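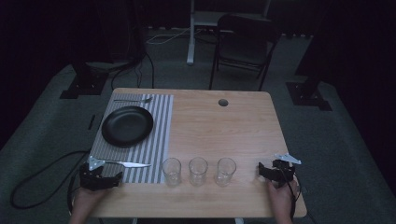 Call for participants: household meal timing and portion study

Tanard is seeking adults for a study of evening meal habits in shared and family homes. The study is run from our Prumirholm office and is open to residents of the town and the surrounding district. Recruitment closes at the end of May.

What the study measures

The study records when the evening meal is served, how long it lasts and how much of the served food is left over. It does not assess the nutritional quality of meals, and participants are not asked to change what they eat.

Who can apply

Applicants must be 18 or over and live in a household of at least 2 people that eats an evening meal at home on most days. One person applies on behalf of the household. All adult members must sign the consent form before the first entry is made. Households with a member on a medically supervised diet are not eligible for this round.

What is involved

Participation lasts 30 days. Each evening the nominated person weighs the cooked food before serving, weighs the leftovers after the meal and enters both figures in the Kevance diary, to the nearest gram. Start and finish times are entered on the same page. Drinks are not weighed. Meals eaten away from home are marked as absent — please do not estimate them.

Kitchen scales and a paper diary are supplied. An online version of the diary is available on request. Scales must be returned at the end of the study in the prepaid satchel.

Payment

Each household receives $300 on return of a completed diary. A diary with more than 2 blank evenings is treated as incomplete and is paid at a daily rate. Absent evenings are not counted as blank.

Places and selection

There are 500 places. If applications exceed this number, households will be drawn at random within each size category.

Privacy

Names and addresses are stored separately from diary data. Diaries are coded on arrival and analysed by household number only. A household may withdraw at any time and ask for its entries to be destroyed.

How to apply

Complete the application form at the Tanard front desk, 9 am to 4 pm, or ask for one to be posted. Quote "Kevance diary" on all correspondence.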